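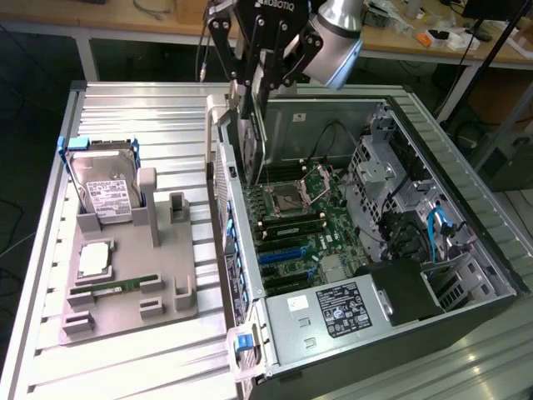 Hoja n.º 8

Preguntas frecuentes sobre el montaje y la reparación de ordenadores de torre

Taller Zuvari, piezas y reparación
Textos de Uchenna Uzor. Revisado en julio.

¿Tengo que tumbar la torre para trabajar dentro?
Sí, lo recomendamos siempre. Con la caja acostada y el lado abierto hacia arriba, la placa base queda como el fondo de un cajón y las piezas entran de arriba abajo. Con la torre de pie es fácil que un tornillo se caiga detrás de la placa, y después hay que sacarla entera para buscarlo.

¿Qué debo desconectar antes?
El cable de corriente, el de red y todo lo que esté en los puertos USB. Después mantenga pulsado el botón de encendido durante 15 segundos. Toque también una parte metálica de la caja, sin pintura, antes de poner la mano sobre la placa.

Mi ordenador es un Dell de oficina. ¿Lo aceptan?
Lo aceptamos. Muchas torres de esta marca se abren casi sin herramientas, con pestañas y palancas de plástico. Si una pestaña no se mueve, no la fuerce, porque el plástico viejo se rompe con facilidad. Mire primero si hay un tornillo escondido.

¿Puedo dejar abierto el zócalo del procesador?
Solo el tiempo necesario. Cuando el zócalo está vacío y su tapa de retención está levantada, los contactos quedan al aire y pueden recibir polvo o un golpe. Si la reparación sigue al día siguiente, ponga el protector de plástico. Si lo ha perdido, en el mostrador tenemos protectores sueltos (pida la referencia 426).

¿Hay que quitar la memoria para cambiar el procesador?
Normalmente no. El módulo puede quedarse en su ranura si no molesta a la mano ni al disipador nuevo. Si decide quitarlo, abra los dos cierres de los extremos y sáquelo recto, sin balancear.

¿Cómo bajo una pieza plana entre las paredes de la caja?
Vertical y despacio. Sujétela por los lados, mire dónde va a quedar el borde inferior y aparte antes los cables. La zona cercana a las ranuras de memoria es la más delicada: si nota resistencia, suba la pieza unos centímetros y empiece otra vez.

¿Por qué las ranuras de expansión tienen colores diferentes?
Depende del fabricante y del modelo. Hay placas con ranuras azules y negras alternadas, y los clientes nos preguntan a menudo si las azules son más rápidas. El color solo no permite saberlo. Lea las letras impresas al lado de cada ranura o consulte el manual de la placa.

¿Qué hago con los cables sueltos?
Júntelos hacia la pared del fondo o hacia el hueco de los discos, y átelos con una brida sin apretar mucho. Ningún cable debe tocar un ventilador. En nuestras bolsas de bridas Drirero hay dos medidas; para el interior de una torre es suficiente la corta.

¿Cuánto tiempo necesitan ustedes para una revisión?
La revisión simple se entrega normalmente en dos días laborables. En julio tardamos más, porque recibimos los equipos de varias escuelas. El curso pasado fueron casi 185 torres en un mes.

¿Puedo traer piezas compradas en otro sitio?
Sí, con la factura. Montamos la pieza y respondemos de nuestro trabajo, pero la garantía de la pieza la tiene que pedir a quien se la vendió. Las fuentes Rollesov y los disipadores Oyewole los tenemos en tienda y llevan garantía nuestra.

Mi pregunta no está en la lista.
Escríbanos con el modelo exacto del equipo y una foto del interior, si puede abrirlo. El modelo suele estar en una etiqueta de la parte trasera. Contestamos por orden de llegada, hasta las 18:00.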